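Home > Storage > Tall Cabinets > Sedis Tall Two-Door Cabinet

Sedis Tall Two-Door Cabinet, light gray-white

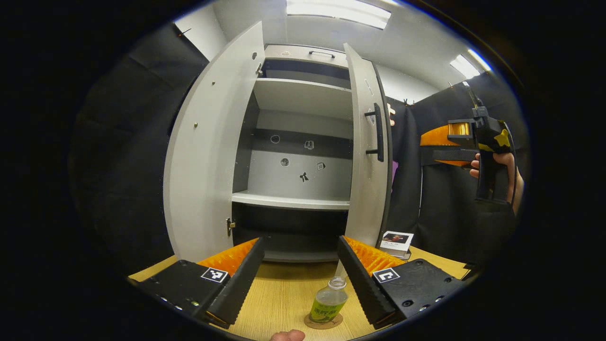 We have been using the Sedis in our own workroom since June, and I would put it in almost any room where small things pile up. Kitchens, sewing rooms, the corner of an office where the tea lives, the back of a shop. It's a tall cabinet with a pair of doors, two inside shelves and a separate section across the top, and it's one of those pieces that looks calm from across the room and then swallows an amazing amount of stuff. Ours opens right behind the long light wooden table, so whatever is being used that day comes out of the cabinet and goes straight onto the tabletop. The little clear bottle with the green label and white cap gets its own cork coaster, and I wish I could say the rest of us were that organized about our coffee mugs.

Inside

The main compartment is split by an upper shelf near the top and a middle shelf lower down. I love this arrangement! The tall gap between the two is where we keep anything that needs headroom (big bottles, rolls of paper standing on end, the good watering can), and the narrow space over the upper shelf is just right for flat things, such as trays and envelopes and a stack of folded cloths.

Under the middle shelf you get one more compartment. It's a bit of a cave down there. Light from the room doesn't reach it well, so use it for things you know by feel or things that come in big obvious boxes. Mechthild Strebel, who ordered one for her pottery studio, stuck a small battery light under the shelf and sent us a very happy message about it. We've since done the same at the shop and it makes a real difference in winter. If you'd like the light fitted before delivery, ask when you order.

The back panel is gray, a shade deeper in feel than the doors, and it hides scuffs well. It also takes stickers. Ours has collected a band of them between the shelves, round ones, square ones, a black bow, and I've grown fond of opening the doors and seeing them there. If you like your cabinets plain, the panel wipes down with a damp cloth and a drop of dish soap. Paper labels left on for a long time may need a little cooking oil and some patience. Please don't scrape with a knife; one customer did, and the mark stayed.

Doors and handles

Both doors swing wide, and that was the thing that sold me on it. You can stand in front of the cabinet and get both arms in, with nothing nudging your elbow. You do need clear floor or table space for the swing, so measure before you buy, and measure again with your chairs pushed back where people really leave them.

The long black bar handle is a pleasure. Tall people grab it high, kids grab it low, and you can hook it with a finger when your hands are full. The upper section has its own panel and a thin dark handle that runs sideways. We keep spare stock and seasonal things up there, anything we reach for a few times a year. Shorter members of staff (me) use a step stool.

There's a small brass latch low on the left door as well. It's a detail I didn't care about until I had the cabinet in a room with an uneven floor, where a door can drift open on its own. Now I use it every evening. Brass will darken with handling. You can polish it or leave it, and I leave it.

Putting it together

It arrives flat in two cartons. Engelbert Prantl from our delivery crew has built more of these than anyone I know, and his advice is to put the body together lying on its back, stand it up where it's going to live, and hang the doors last. Moving it with the doors on is no fun at all and puts strain on the hinges.

You'll need a second person for standing it up. The screws are dark-headed and stay visible along the inside edge of the door, which I like, because you can see at a glance which one wants tightening. Go over them once after the first couple of weeks. The doors settle a little under their own weight, and a quarter turn on the hinge screws brings the gap back to even. Use a hand screwdriver for this. A power driver is too eager and can strip the hole.

Fix the cabinet to the wall. The bracket and strap are in the small bag taped inside the second carton, and you'll have to supply wall screws to suit your own wall. Brick, plaster and drywall all want something different, so if you aren't sure, write to us with a photo of the wall and Selina Rüegg at the service desk will tell you what to get.

Choosing a spot

Out of strong direct sun is best for any light finish, and ours has stayed the same color on a north wall. Keep it off a radiator by at least a hand's width. On thick carpet, put a thin board under the front edge so that it doesn't lean forward when both doors are open.

I'd also say, leave it empty for a day once it's up. Walk past it, open it, see which shelf your hand goes to first. That's where the everyday things belong. I filled ours in one big burst of excitement and then had to shuffle everything down a level, because I'd put the tape and scissors on the upper shelf like a fool.

What customers keep in it

Sewing and craft supplies come up most often, then dry goods for the kitchen. Ambros Koller uses his for board games and tells us the tall middle space takes the big square boxes upright, spines out. Charito Tagle runs a small plant shop and keeps feed and sprays in hers with the latch closed. A word on that: if you have small children, the latch is a door-keeper only and won't stop a determined four-year-old. Put anything harmful in the upper section, and add a proper lock.

Good things to pair with it

The Trendeck shelf bins slide in and out nicely and are easy to rinse. For jars and bottles, a low tray on each shelf saves a lot of wiping. We also carry cork coasters in the same round shape we use at our own table. They're brown, they weigh nothing, and they go with everything.

Details

Item number: 2424
Color: light gray-white, gray back panel
Doors: two, opening left and right
Inside shelves: one upper, one middle
Upper section: separate, with its own panel and handle
Latch: brass, left door
Price: $590, wall bracket included
Spare hinge set: $19
Extra cork coaster: $10

Delivery and returns

We deliver from our Prollport warehouse to the curb or into the room of your choice, and you can pick either one at checkout. Room delivery includes stairs, as long as the cartons can make the turn. If your stairwell is tight, send us the width at the narrowest point before you order. The longer carton is the one that causes trouble.

Unbuilt cabinets can come back in their original cartons. If a part is scratched or missing, please don't send the whole thing back! Tell us which part and we'll mail a new one. Giannakopoulos makes the replacement shelves and doors for us, and they match the originals well, including the ones on older cabinets.

You can also come and see it. The one in our workroom is always in use and usually has both doors open, and you're welcome to pull the handles, try the latch and add a sticker to the back panel if you've brought one.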